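Clarlow Rice Cooker: Set-Up and Use

Section 4. Your First Pot of Rice

This is the fun part! Once the cooker has been washed and dried as explained in Section 3, you are a few easy steps from a really good pot of rice. Read the section through once before you start, then keep it open beside you on the counter.

4.1 Getting the cooker ready

1. Stand the cooker on a flat, dry table with open space above it. The lid swings all the way up, so a low shelf or cabinet will get in its way (and catch the steam later).

2. Press the lid release and let the lid rise until it stands upright by itself.

3. Look at the round metal plate inside the lid. It should sit flat all the way around, with the vent cap in the center pushed fully home.

4. Wipe the outside of the inner pot with a dry cloth, lower it in, and give it a small turn left and right until it settles.
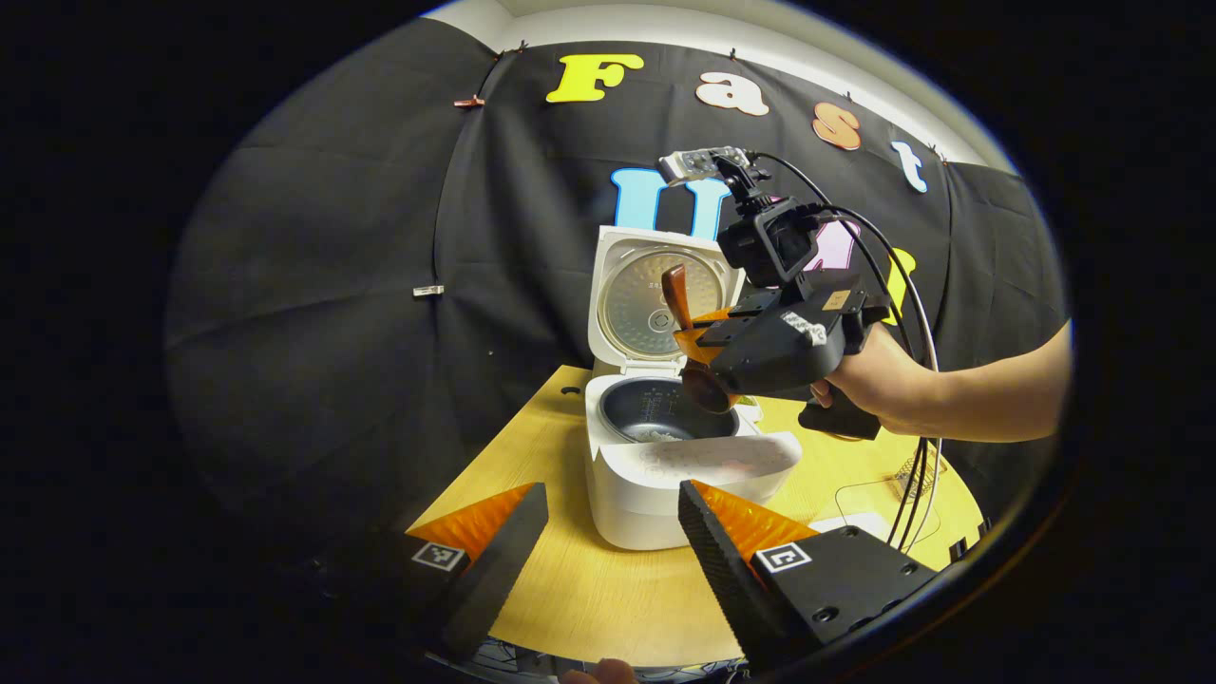
5. Find the water lines on the inner wall of the pot. You will be using these every time, so take a moment to get to know them. They are easiest to read with a light overhead.

Note: Use only a plastic or wooden paddle in the pot. Metal spoons scratch the nonstick coating, and scratches make rice stick.

CAUTION: Never pour water or rice into the cooker body without the inner pot in place. If this happens, unplug the cooker and see page 49.

4.2 Laying out your ingredients

Set everything out before you rinse a single grain. It makes cooking so much more relaxed, and you can see at a glance what is going into the pot!

1. Tip the dry rice into a wide, shallow tray and pick it over.

2. Put beans and other grains in a divided dish so each kind stays separate. Large dried beans need soaking first; see the chart in Section 6.

3. Keep sausage or other toppings on their own plate, away from the dry goods.

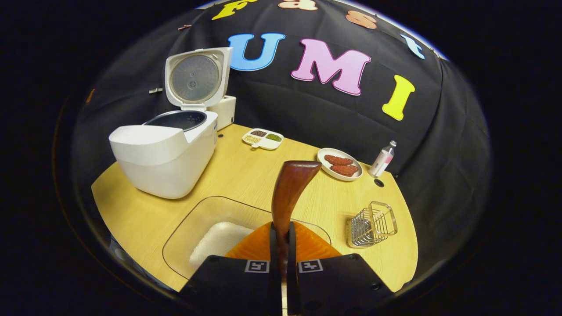

Fig. 4-2. Cooker open, ingredients within reach.

4.3 Cooking

1. Rinse the rice in a separate bowl until the water is nearly clear, then drain it well.

2. Add the rice to the pot, level it with your hand, and fill with cold water to the matching line.

3. Close the lid until it clicks, plug in the cooker, and start the White Rice setting.

4. When the cooker beeps, leave the lid shut for another 10 minutes. It's hard to wait, but the texture is so much better for it!

5. Open the lid with your face turned away from the steam. Fluff the rice from the bottom up with the paddle and serve.

CAUTION: The lid plate and inner pot are very hot after cooking. Use oven mitts.

For adding toppings partway through, go to Section 5.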